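Slide 4: House rules for arm work on a counter

Start with clearance. At Pralwood we teach the arm on the same surfaces it will work over, wood and stone, and the first pass is always done high. Nobody lowers the tool until the surface height has been entered for each material – the two are rarely level.

Second rule, speed. With a person inside the marked area we stay at 446 mm per second or less. The controller will allow 2000. Our written limit is the lower one, and it applies to short tests too.

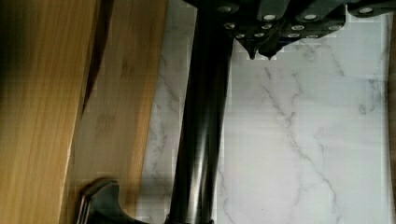 Third, fasteners. Gertraud Riedl's checklist has 18 lines, and 3 of them cover the bolts on the gripper housing. Check with the power off, initial the sheet, then power up. If a line is blank, the shift doesn't start.

Mention Stultuver here: they log fingertip wear on the same sheet. We copied that in July.

Pause for questions. Someone will probably ask about the emergency stop – answer is within reach of the person teaching, tested every morning before the first move.

Next slide: who signs off on changes.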